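Talk notes — sound and music, small rooms, cheap records
February 5, 2026
Padmavathi Thevar

Print big. Water. Don't start till the back door is shut.

OPENING

Play first clip cold, no hello. The slow one, solo harmonium, then the strings come in under. Let it go to the second chord change and fade by hand. Wait a beat.

Then — hi, I'm Padmavathi, I restore and reissue library music. Library music = music written for nobody's film in particular. Pressed on plain records, sent to studios, used by the minute. You've heard hours of it and never bought any.

Tonight is one label, Cikema. One composer, mostly, who signed everything Devadiga and nothing else. No first name on any sleeve. I have a guess about the first name and I'm not going to say it tonight, please don't ask in the Q&A, the family has not answered my letter.

WHAT CIKEMA WAS

Small outfit. Two rooms over a shoe store. Ran a bit over nine years. Catalog starts at 400 for reasons of looking bigger (old trick, lots of labels did it). Last number I've held in my hand is 601. Gaps all over the place. There are numbers in the printed catalog I have never seen as records, and one record I own that isn't in the catalog at all.

Sleeves all the same. Brown card, black type, title and a mood line. Read a few out loud, they get a laugh:
"Harbor, Morning — hopeful, light industrial"
"The Clerk Considers — pensive, some plucking"
"Pursuit on Foot — tense, does not resolve"

That last one, hang on to it. Comes back.

Mood lines were written by whoever was at the desk, I think, not by the composer. On at least a couple they are flat wrong. "Festive" over a thing in a minor key that never gets above a walk.

THE SOUND

OK this is the middle of the talk, slow down here.

Clip two. Pursuit on Foot. Listen for the bass — one player, upright, way too close to the mic. You hear fingers. You hear him breathe before the big jump. On a big studio date an engineer would have moved the mic. Here the room is so small there's nowhere to move it to.

Strings are four people pretending to be more. How do I know — they double-tracked, and the second pass is a hair sharp. Tape machine running slow when they cut it. So you get a wobble, kind of a shimmer, and for years collectors wrote that up as some clever tuning thing. It's a tired motor. I love it anyway.

Harmony. Keep this part plain, mixed crowd. He likes to hold one note in the top voice and change everyting under it. Sing it if voice is OK. Same note, first it's home, then it's a question, then it's home again but a different house. He does that on nearly every side. Once you hear it you can pick him out from across a room.

What he doesn't do: big finishes. Endings just drop off. Practical — an editor could cut wherever. But he leans into it, there are pieces where the whole last minute is him taking instruments away.

Clip three, just the ending of The Clerk Considers. Don't talk over it. You talked over it last time.
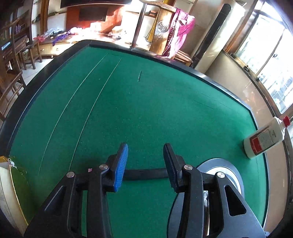

WHERE IT GOT USED

Short section. If running late skip to Zella.

Newsreels, training films, one long serial that played before the feature. Same Cikema cue turns up under a flood and under a cooking demonstration, that's how it worked. Show cue sheet if the projector is behaving. Point to column with timings, 30 seconds here, a minute there. The composer got paid once, at the start, flat. No share of use. I say this in every talk and people gasp, but it was normal and some of the trade still runs on it.

The serial — the music editor was good. Really good. She (I'm fairly sure she, initials only on the sheets) used Pursuit on Foot backward in one episode. Physically flipped the tape. Gives you that sucking sound on every bass note. So a cheap library track becomes the scariest thing in the picture. Play clip four. Lights down if somebody can reach the switch.

ZELLA

Zella is the big one. Not a person, it's the title of the only full length score he wrote. Feature film. Film is lost as far as I know, music isn't, or not all of it.

Tell the story fast: Cikema got asked for stock cues, sent a box, producer liked one so much they asked for a whole score by the same hand. He had maybe a few weeks. What he did was take his own library pieces and sew them together. So Zella's theme is Harbor, Morning slowed way down. The love scene is The Clerk Considers with a clarinet where the plucking was. I lined them up bar by bar on my kitchen floor.

Is it cheating? My answer — no, and I get a bit heated here so watch the clock. Every film composer with a deadline reaches back into the drawer. And what he changes matters more than what he keeps. In the library version the top note comes home. In Zella it never does. He holds it, holds it, reel ends.

Clip five, original. Clip six, Zella. Back to back, no gap. Ask for hands, who heard the same tune? Then say it's the same tune.

THE TRANSFER

For the gear people, and be quick, the rest of the room will drift.

Source was acetate discs, one set, some flaking. Cleaned twice. Played with a wider stylus than you'd think, it rides above the worn part of the groove. Took out clicks by hand, the loud ones. Left the hiss. If you take the hiss out the strings go with it, they turn to plastic. There's a version on the net where somebody did exactly that, I won't name it.

Speed. Had to pick a pitch. The harmonium is fixed so I tuned to the harmonium, and then the tape-wobble passes sit a little off, as they should. I've been yelled at about this by email. Stand by it.

Side four has a skip I could not fix. It's on the reissue, with a note. Better a skip than me making up two bars of Devadiga.

PRILANCE

Thank them properly, forgot at the last one. Prilance pressed the reissue when two other plants said the run was too small. They did 142 copies on the first go. Gone now. Second run is coming, no date, sheet by the door if you want an email, write CLEARLY.

They also let me keep the brown card sleeve, the mood lines and all. I wrote one new mood line for the Zella disc and had a terrible time over it. Ended up with "slow, unfinished." Read that, then stop, don't explain it.

LIKELY QUESTIONS

Is he alive — no.

Were there other composers on the label. Yes, three or four names, some probaly the same person in a different hat. There's a nice set of solo flute sides I'd put out if I had the money.

Can I hear the whole thing online. Two tracks, the rest once rights are settled. Be nice about this, it is a fair question.

Did he write for anything bigger. I have one letter that says he was asked to orchestrate for somebody else's picture and turned it down. Letter doesn't say why. Don't speculate, you always speculate.

What about modern library music. Plenty of it is great. Plug the flute player in the front row if he turned up.

How did you find the first record. Box lot, bought for a different record in the same box, which was cracked. OK to go on a bit here if there's time.

LAST CLIP

Side six, final cue. Harmonium alone again, same phrase as the opening clip, lower. Say only the title before it: "Lamps Out."

Let it run to the end, including the needle noise. Then lights, then thanks, and tell them to stack the chairs by the left wall, the dance class has the room after us.

Check before leaving — adapter, both USB sticks, the loaner speaker cable goes back in the blue bag. Discs in the hard case FLAT. Cue sheet scans are on the second stick, folder called zella_old, the new folder is missing page two.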